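Moving Notes > Visits > Storage and removals

A morning at the Sindel storage depot in Tetteh

June 23, 2021
Harpreet Campbell

I went to the open day of Sindel because in December I must leave my flat and I don't yet have the next one. Perhaps it will be two months between, perhaps six. A friend offered me her garage, but her garage has a damp wall, and I have a piano. So when I saw the notice that the depot in Tetteh would open its doors to visitors for one morning, I wrote my name on the list.

The depot is on the old freight road, after the second roundabout. If you come by bus, get off at Idow Lane and walk back, not forward. I walked forward and lost a quarter of an hour. There is a parking area in front, but half of it was taken by the removal lorries, which they had washed for the day. One was open at the back and we were allowed to climb in. I had never been inside a removal lorry before. Along both sides there are wooden rails for the straps, and above the cab there is a deep shelf where they put the light things, such as lampshades and duvets.

We were divided into groups at the reception desk. Our guide was the warehouse manager, who has worked there for 49 seasons, as he calls them, because he counts a summer and a winter separately. He spoke quite fast, and I apologise if I have put down some detail wrongly.

First he showed us the container hall. The containers are tall wooden boxes with one side that comes off, and they stand three high. The hall has space for 760 of them. A customer's furniture is loaded into the container at the house, the side is closed and sealed, and then the box travels on the lorry and is lifted into its place by forklift. I liked this idea, as the things are handled one time less. The seal has a number, and you sign for this number at your door. When you get your furniture back you should check that the number is the same.

The disadvantage is the access. If your box is on the third level, the forklift driver has to bring it down, and for this they want two working days of notice and a fee. The first visit in every year is free. A lady in our group asked if she could have her box always on the ground. The answer was yes, but it costs more, and it must be agreed in writing before the loading.

The second building is self storage, with corridors and metal doors, and there you come with your own key. It is open from early morning until late evening. The smallest room is like a wardrobe and the largest would take the contents of a family house. I found this part a little sad to look at, with so many closed doors, but it was clean and well lit, and the trolleys had good wheels. I tested one.

Then we had the part on packing, which for me was the most useful of the visit. I had thought that clothes and linen are the easy part of a move. According to the packer who talked to us, they are what she most often has to repack. People fill one big carton with winter coats to the top and it bursts at the bottom. She advised hanging cartons for coats and suits, and for everything else small cartons, filled but not pushed down. For long storage she does not like plastic bags, as the air in them cannot move. Clean cotton sheets are better for wrapping. Everything must be washed and completely dry before it goes in, also the things which you wore only once, and dark clothes should be turned inside out.

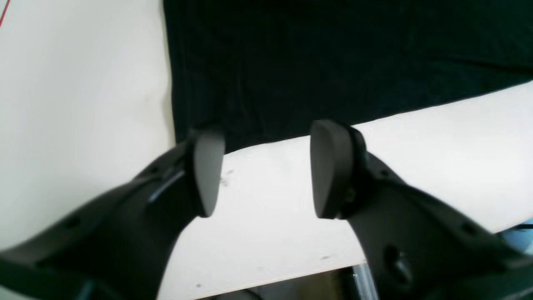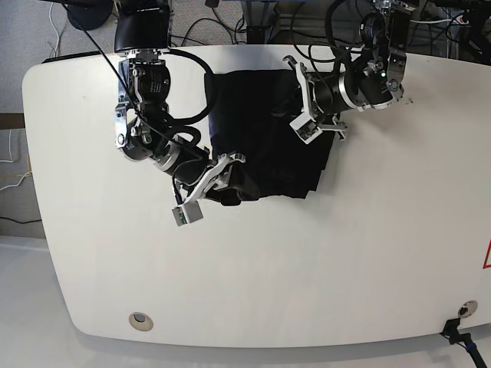
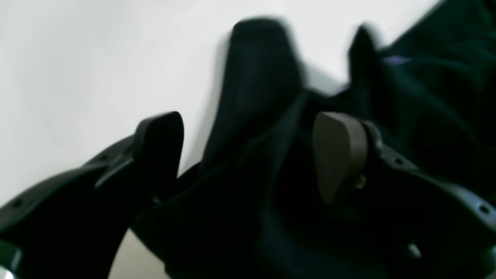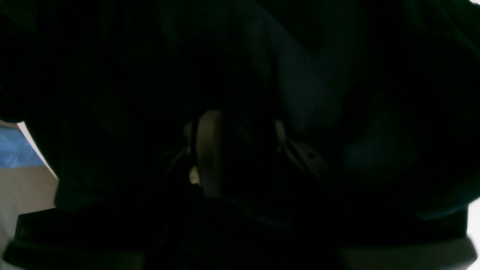 For the piano I asked my question privately at the end of the talk. An upright piano can go in a wooden container, but it must stand on its own board and nothing may be put on top of it. She told me to have it tuned some weeks after it comes home and not on the first day. She also said that I should make photographs of all its sides before collection, with the date written on a paper. The same is true for tables and mirrors.

There was tea in the canteen, and on the wall a price list, which I copied into my notebook. For one container the monthly price depends on the length of the contract. The deposit is 100 pounds and you receive it back with the last invoice. Insurance is extra. They sell a policy by a company named Tretico, but you are free to bring your own, and I would advise you to ask your home insurer first, because some of them continue to cover goods in store for a limited time. The standard cover goes up to 2,888 pounds for each container. That sounds much until you begin to write down what is in your living room. I did this on the bus home and I had passed it before I came to the books.

Some things are not accepted at all: paint, gas bottles, plants, food of every kind, and anything with petrol still in the tank. A lawnmower must be emptied. The fridge must be defrosted at least one day before and stored with the door a little open, so they put a piece of cardboard in it.

I have two small complaints. The first is that the talk about contracts was held next to the loading bay, and each time a lorry reversed we could not hear. The second is that the notice period was explained in three different ways by three people. On the paper it is written as fourteen days, and I suppose the paper is what is valid. Please read it for yourself before you sign.

I also asked how many customers leave their things and never come back. The manager did not want to give a figure. He said they write letters and telephone for a long time before anything is sold, and that usually the person has only changed address and forgotten to tell them. So if you have something in store, send them your new address.

I have not decided yet. I have asked for a quotation from them and from one other firm, and a surveyor will come to look at the flat. He wants to see also the cellar and the balcony, which I had forgotten completely. The next open morning has no date for the moment, but the reception keeps a list and you can ask to be put on it by telephone.

Related
How to read a removal quotation
Parking permits for the lorry: when to apply
Visit report: the second-hand furniture hall in Idow
Storing a piano, part one
What to do with half-full paint tins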